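Ice fishing talk, my half of the evening
Notes for me, slides are on the laptop, start at 7 and be done by 8 so people can get to the raffle

Hi everybody, thanks for coming out in November when you could be home oiling reels. Quick show of hands, who has been on the ice already? (Somebody always has. Tell them to be careful and move on.)

Ask them to hold the long questions until the jig part.

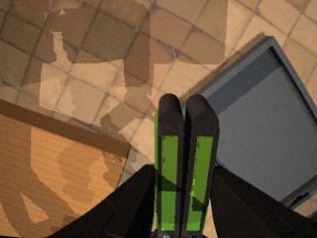
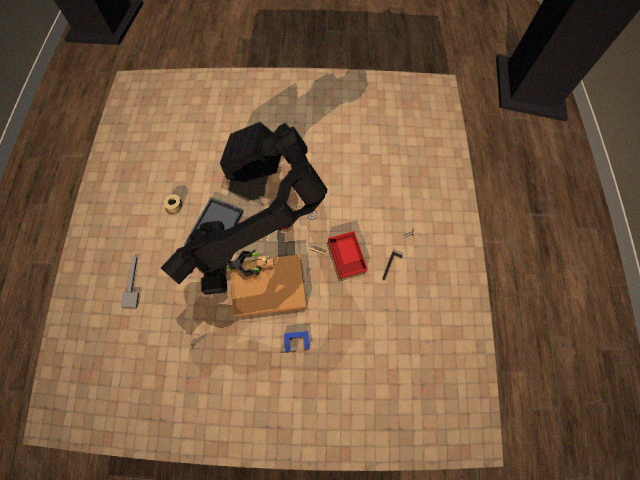
OK so, panfish through the ice. I'm mostly going to talk about bluegill and crappie on Sultholm, with a little bit on the Bronari chain for those of you who drive over there. If you came for lake trout, sorry, wrong guy!

Start with finding them. First ice I go straight to the weeds, the green ones. Brown, mushy weeds are no good to me. On Sultholm that's the north bay, inside the point, eight feet of water or less. I drill all my holes before I drop a line, usually 24 of them, and then I leave them alone for a bit and have coffee. My back complains more every year. Then I go hole to hole and give each one a couple of minutes. No fish, next hole. I used to sit on one bucket over one hole all day and tell people the bite was slow. The bite was fine, I was in the wrong spot.

Tell the lost auger bit story if they look awake.

Midwinter they slide out to the basin. Crappies on Sultholm hang over 42 feet in January, but they're suspended, so fish above them. They look up. If you drop past them you may as well be fishing in the parking lot. And please, if you're pulling them from the really deep stuff, plan on keeping what you catch and quit when you've got supper. They don't go back down well from there.

Line. I run two pound. Yes, two. I break off on a pike now and then and I say a bad word and tie another one. Bigger line holds a coil in the cold and your little jig spins around like a top, and bluegills hate that.

Jigs: pass the box around now. GET THE BOX BACK. The small one with the gold back is the Bunance, in the tiniest size they make, and it has caught more fish for me than the rest of the box put together. Tip it with a waxworm or a couple of spikes. The long skinny spoon is the Manríquez, that's my crappie one at dusk. Lift it a foot, let it flutter, then hold it dead still and count to ten. You'll want to move it at four. Don't.

Spring bobbers, show mine. Half your bites come up instead of down, and with a plain rod tip you'd never know.

Bronari: fish the narrows edges, never the narrows. There's current under there all winter and the ice is junk even when the rest of the lake has trucks on it. I carry a spud bar and whack my way out every single trip, picks around my neck, float suit on. I went in up to my waist once and I'm not doing it again. Slow down here and say it twice.

Last bit is the access road. It'll cost 300 a season to keep it plowed and the club has 3,000 in the winter fund, so we're good for this year, but there's a jar by the door anyway.

Questions. Somebody will ask about cameras on the ice (fun, bad for your patience, I sold mine). Somebody will ask for my crappie spot. I already told you, it's the basin!

Remember the jig box.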